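Do sleep apps do anything? Volunteers wanted
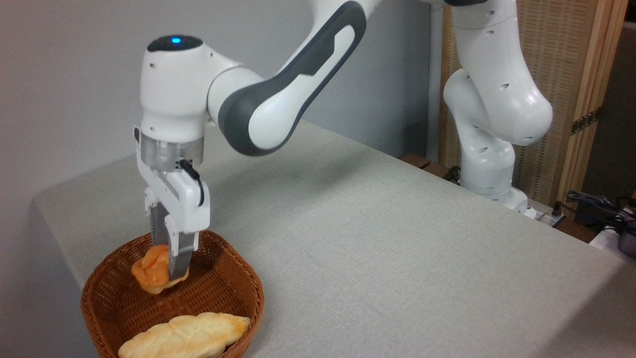

Plusus says its app adds an hour to your night. We have our doubts, and we'd like 100 adults to help us check. You keep a paper sleep diary for 29 nights, using the app for half of them. Bad sleepers welcome. So are people who think the whole thing is nonsense.

No pay, but we cover bus fare to our Sumska office. We won't sell you anything or promise you'll feel better.

Ask for Ivan Sirko, ext. 2593, any Wednesday before 7 p.m. Sign-up closes in November.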